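Chapter 4
Setting Up the Cell Before Anything Moves

The first simulated cell I ever set up took me an afternoon to build and most of a week to fix, and nearly all of that week went on one number. I'd typed the height of the arm's base as 54 centimeters when the drawing said 36. The software didn't complain (why would it?) and neither did I, until every reach I asked for ended up well above where I wanted it. I spent days blaming the planner. Fabian Rüegg, who had the desk across from mine at Veltlow, finally asked me what the base was standing on, and I had to go and look it up.

So this chapter is about setup, and I'm going to be a bit of a nag. A simulated arm needs the same care as a bolted-down one. You have to tell it where its base is, where its joints read zero, how long its tool is, and what it's allowed to bump into. Get one of those wrong and you can tune your motion settings until December without getting anywhere!

We'll work through them in that order. Base first, because everything else hangs off it. Then the joint zeros, which people love to skip in simulation since the model "comes out of the box right." Mine didn't. The Celavus model I learned on had a wrist that was off by a few degrees, and you'd never spot it from across the room. Then the tool point — the spot between the fingertips that all your targets are measured to. Last come the collision shapes, where I'll ask you to be patient, as a counter edge with a sloppy shape around it will stop the arm short of a perfectly good grasp.

The practice cell for the chapter is a kitchen with a single arm working at a breakfast bar. I like it as a first cell because there's a long edge to reach over and a plate to reach for, and the stools give the lower links something to stay clear of.

The arm at the bar, from two viewpoints:

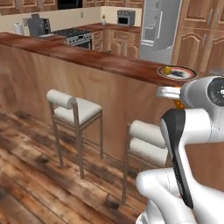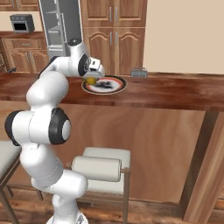 Before you open the settings file, make a copy of it and write the date in the copy's name. Then open the original and find the base entry. You'll see three numbers for position and three for rotation, and for now I only want you to touch the position ones. Change the height by a small amount, reload, and watch what the fingertips do. Put it back. Do the same for the other two, one at a time, and jot down which way the arm shifted on each. We'll need those notes in Section 4.1, where we start on the joint zeros.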